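How should I store old hard drives I've taken out of computers?

Posted in Home Computing, Gomuscombe Community Help
July 26, 2024

Grażyna Kubiak
I have 3 hard drives out of old family computers and no plans to use them again, but they have photos on them I haven't sorted. They are in a kitchen drawer at present. The house is a bit damp in winter. Is there a proper way to keep them, and will they still work in a few years? I don't want to pay for online storage if I can help it.

2 replies

Prolham Pete
Mine have been in a shoebox for seven years and they're fine. Wouldn't worry about it.

Kumora
I would copy the photos first and think about boxes second. A drive can fail on a shelf as well as in a computer, and you won't know until you plug it in. Buy one new external drive, copy everything across, then check that a few folders open properly. Keep the old ones as the spare copy.

For storage, put each drive in an anti-static bag with a sachet of silica gel and seal it. Label the bag with what's on it and the date you last checked it. A bedroom cupboard is better than the loft or the garage, where the temperature goes up and down too much. Get them out every October or so, plug them in and open some files.

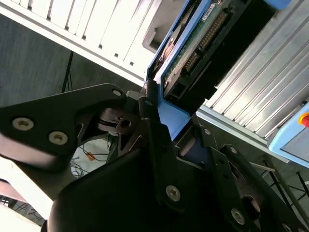 Handling matters more than people think. Drives don't like knocks, and the underside is the part to keep your fingers off. If yours came out still fixed in a carrier, like the bright blue one in my picture, leave it on and hold the drive by that. Without one, hold it by the long edges. Put it down gently on something soft – a folded towel will do – and don't stack them bare. The repair desk at Golob Road library will lend you a USB adapter for 2 weeks if you ask.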